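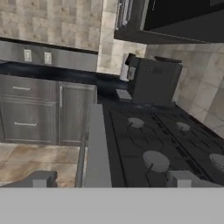 I went into my conversation with Gemma Tapley thinking we'd spend the whole hour on lungs, and for the first ten minutes we did. She's a respiratory therapist who runs Venonley, a pulmonary rehab program for people with COPD that happens over video, in people's own homes, and I had a page of questions on breathing tests. Then she asked me what I cook on. Gas, I said, the same kind of thing as up top, four burners with the black cast-iron grates over them. "OK, and do you run the fan?" she said. I told her sometimes. (I meant no.) She laughed and wrote something down, and I swear I felt like a patient.

"I ask everybody," she told me. "If I see you in a clinic gym, I get you on a treadmill and I know how far you can walk on a treadmill. Great. Your life doesn't have a treadmill in it. Your life has a stove and a laundry basket and a front step that's too high."

If you haven't come across pulmonary rehab before, it's basically supervised exercise plus a lot of teaching: how to breathe when you're working hard, how to use your inhaler the right way, what to do when you feel a flare-up coming on. It has good research behind it, and yet most people with COPD who could get it never do. Gemma spent years at a hospital program before this and saw the reasons up close.

"Think about who we're asking," she said. "We're asking people who get winded walking to the car to walk to the car, drive across town, find parking, and then walk in from the far end of the lot. Twice a week! By the time they got to me they'd done their exercise. I used to sit them down for a while before we could even start."

Venonley's program lasts 10 weeks. Everyone gets a finger oximeter, a set of resistance bands and a tablet loaded with software called Werkitz, which handles the video calls and the daily check-in. There are 2 live sessions a week in small groups, and the rest is homework. Since it opened, 3,800 people have enrolled. I asked how many finish and Gemma made a face.

"Not as many as I want. I'm not going to sit here and pretend. People get sick, people get bored, somebody's daughter moves in and the whole schedule goes. We lose most of them in the first couple of weeks, so that's where I've put my staff. You get a phone call from a human being on day three whether you like it or not."

I wanted to know about safety, which is what I'd be nervous about if it were my mom. Doing squats off a kitchen chair with bad lungs and only a tablet for company sounds a little scary to me. Gemma doesn't brush that off. Everyone is seen in person first for a walking test and a review of their medications, and some people are told no, or not yet. "If your heart isn't stable or you've been falling, I want you in a building with me," she said. "I'll fight with your insurance to get you in that building. But I want you there."

Oxygen gets its own long talk. If you use it at home you already know this, I hope, but she goes over it with every single person who has a tank or a concentrator: no flames anywhere near it. No cigarettes, no candles, no cooking over a lit gas burner with the tubing on your face. "They nod," she said, "and then I say, show me. Walk me over to where you make your eggs. And we look at where the tubing goes." Some people end up switching to a microwave or an electric skillet. Some have a family member do the stove part. She leaves the details to them and their oxygen supplier, as long as there's a plan.

I brought up the fan again, a bit sheepish. She said burning gas puts out nitrogen dioxide, which can bother sensitive lungs, and that frying and searing make smoke and fine particles on any type of stove. "So run the hood if it vents outside. Open a window if it doesn't. I'm not telling a retired guy on a fixed income to rip out his range. He'd hang up on me, and he'd be right."

There's a lot of that in how she talks. She has opinions but she's practical to the bone. I also spoke briefly with Nilton Puma, who teaches the live groups, and he's the same way, only louder. His big thing is pursed-lip breathing – in through the nose, then out slowly through the lips as if you're cooling soup – and he makes people do it while they're moving. "Everyone can do it sitting in a chair," he said. "Do it while you're putting the plates away. Breathe out when you lift. Breathe OUT. I say it in my sleep, ask my wife."

One of his people is Yvonne Hulme, who is 89 and was happy to be in this piece as long as I spelled her name right. She signed up in April after a rough winter. "I didn't want to do it," she told me over the phone. "I don't care for exercise and I don't care for being on camera. My doctor nagged me." What changed her mind? "I like the other people. There's a man in my group who is worse than I am and he never complains, so I can't either, can I?" She can take a shower now without having to lie down afterward. She said that like it was nothing much, but when I repeated it to Gemma she put her pen down.

"That's what I want on the chart," Gemma said. "We do measure the walking distance, we have to, and it matters. But ask Yvonne about her walking distance and she couldn't tell you. She'll tell you about the shower."

We did get to the less cheerful stuff. Coverage for rehab at home is patchy, and what's paid for in one plan isn't in the next. Internet is a problem too. Venonley can lend out a tablet, but it can't put a signal in a valley that doesn't have one, and for those patients the program is phone calls and a printed booklet. Gemma thinks the booklet people do pretty well. She'd like someone to study it properly, and she's a bit cross that the money tends to go to whatever has a screen.

I asked what she'd say to somebody reading this who gets short of breath on the stairs and has been putting it down to age. "Ask for spirometry," she said right away. "It's a breathing test, you blow hard into a tube, it takes a few minutes. And if you've already got the diagnosis, ask your doctor for pulmonary rehab by name. Say those words. Don't wait for them to bring it up."

Then she asked me if I was going to start using my fan.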